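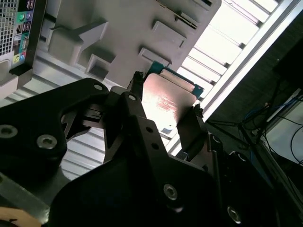
A flat metal plate with a coppery sheen and teal-green edging.

Heat spreader

A heat spreader is a piece of metal that takes the heat from a small, very hot spot and carries it sideways over a larger area, where it is much easier to get rid of. Heat spreaders are found in desktop computers, laptops, game consoles, LED lamps and power supplies, and they do all this without a single moving part. They are among the simplest components in electronics, and among the most rewarding to look at closely.

Principle

A working chip makes most of its heat in a tiny patch of silicon. Air is a poor conductor, so a bare chip of this kind warms up much faster than the air can cool it. A plate pressed against the chip gives the heat somewhere to go. It moves outward through the metal and then passes into a heat sink, a fan-cooled block or the wall of the case.

Spreader and sink are often confused, and the two jobs do overlap. A spreader is usually flat and thin, and its work is mainly sideways. A sink has fins or pins and gives the heat up to the air. Many products use both, one on top of the other.

Materials

Copper is the classic choice – it conducts heat wonderfully well and has that lovely warm color – but it is heavy and tends to darken with handling. Aluminum is lighter and cheaper, and it can be given a colored finish. Copper spreaders are often plated with nickel, so a silvery surface may well have copper underneath. Graphite sheet is used where there is hardly any room at all, as in phones and tablets.

Contact and mounting

Even a polished plate touches a chip only at its high points. The gaps are filled with thermal paste, a soft pad or, in some processors, solder. Clips, screws or adhesive hold the plate in place. Pressure should be even, as a tilted plate leaves one corner of the chip badly served.

Memory modules

Spreaders on memory modules are as much about looks as cooling, and collectors are very fond of them! The hobby catalog begun by Noémie Campbell lists 2,271 designs, sorted by shape, finish and fastening. Its Jurnier section covers 72 plates, most of them plain; the Yakubu section is known for its stamped patterns.

Care

Dust can be removed with a soft brush. Old paste comes off with isopropyl alcohol and a lint-free cloth, and fresh paste is applied before the plate goes back. A glued spreader should never be pried off cold, as chips can come away with it.

See also: Heat pipe, Heat sink, Thermal pad, Vapor chamber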